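Carinstead: tray sorting in simulation

Carinstead is the bit of software I use to teach a simulated arm to move small parts from one side of a tray to the other. There's a planner, a grasp picker, a scene loader and a folder of recorded runs to go with them. I started it as a way to test the planner on its own and then kept adding things, so please forgive the folder names (half of them made sense in January and don't any more).

What's in the download

2629 recorded runs, each one a single attempt at filling the bin. Every run has joint positions, gripper commands, the pose of each cylinder at each step, and rendered views of the room. 903 of the runs are kept aside for testing and live in their own folder, called held_back. Please don't train on those!

The runs come in 32 chunks. You don't need all of them to get going - the first chunk is plenty for checking that the loader works on your machine.

How the task goes

The arm picks green cylinders off the dark panel and puts them down in the cream bin next to it. The planner works on one part at a time and doesn't look ahead, so the order can be a bit daft. It'll happily go for the awkward one first and knock its neighbour over on the way past. 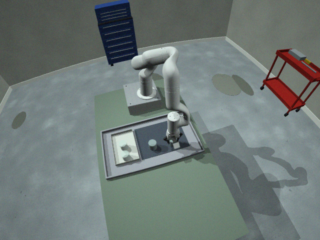 Two cylinders in the bin, one standing on the panel and one down at the gripper.

The tipped ones are where most of my time has gone. The grasp picker was written for upright parts, and it used to come straight down on everything as though it were standing up. Now it checks the tilt first and turns the wrist to suit. If you want the old behaviour back for comparison, set tilt_check to off in the settings file.

Shadows are on by default, and I'd leave them on if you're working from the views. I trained an early detector with them off and it fell to bits the moment I switched them back on, which cost me a good few evenings.

Running it

Unpack everything into one folder, then start the scene loader with the settings file as its only argument. It tries 3 grasps per part before giving up and moving on to the next. You can raise that, but the runs get very long and the extra tries rarely help.

Things I know are broken

The loader forgets the random seed if you pause and restart. Contact between two cylinders lying side by side is jittery, and they sometimes creep along on their own. The Tramumport exporter writes gripper width in the wrong units - multiply by a thousand for now. I'll get to it!

Reuse

Use it for whatever you like, and keep this file with any copies you pass on.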